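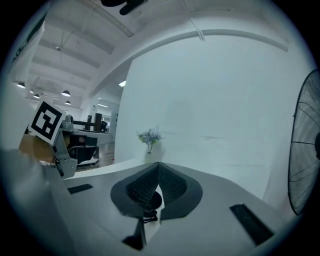
Home Features Human Origins Fossils Archive Subscribe

How a tooth keeps a diary

Enamel is the hardest tissue in the body, and it is laid down on a schedule. The cells that build it work in daily pulses, leaving a faint line across the enamel for every 24 hours of growth. Between these fine lines sit coarser ones, spaced at a fixed number of days that varies from person to person. Count both sets, and the age at which a tooth crown was finished can be worked out to within a few weeks.

The method matters most for children who died young, as their teeth were still forming. The first permanent molar begins to mineralize close to birth, and the stress of birth leaves a dark line in it. That line serves as day zero. Everything deposited after it can be dated without reference to how fast modern children grow, a comparison that older studies relied on and that tended to make fossil children look older than they were.

The Kaewmanee molars are a useful case. The set holds 18 first molars from a single cave deposit, most of them worn, 12 of them complete enough to section. Earlier estimates had used root length alone. When the daily lines were counted, the ages for the youngest individuals dropped, in one tooth by 20 months.

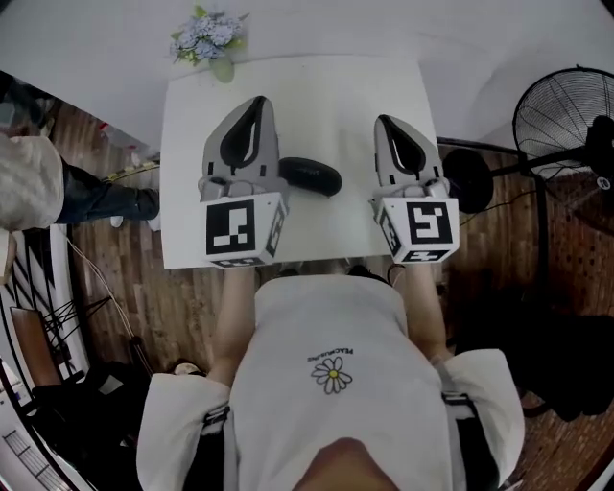

Chemistry adds a second record. Barium enters the enamel in larger amounts while a child is nursing and falls off as other foods replace milk. A laser sampling track run along the growth direction picks up the change, and the line count gives it a date. In the tooth sampled at Ciltetti, barium fell slowly at first and then sharply. A second rise appeared later - possibly a return to milk during a lean season, possibly the release of barium stored in bone while the child was losing weight. The two explanations produce similar curves, and one tooth cannot separate them.

There are limits. Sectioning destroys part of the specimen, so museums ration it. Synchrotron scanning avoids the cut but needs beam time, and lines near the cusp are often too crowded to read. Groundwater can also replace the original elements. At Rallum, 91 sampling points were taken from a single crown and the outermost were discarded for this reason, leaving a gap in the record just before death.

The next round of work will move to premolars, which form later and carry the record further into childhood.

Related articles
Reading the birth line in fossil molars
What the Stiletti jaw says about diet
Why root length misleads
Barium, strontium and the end of nursing

Last updated: August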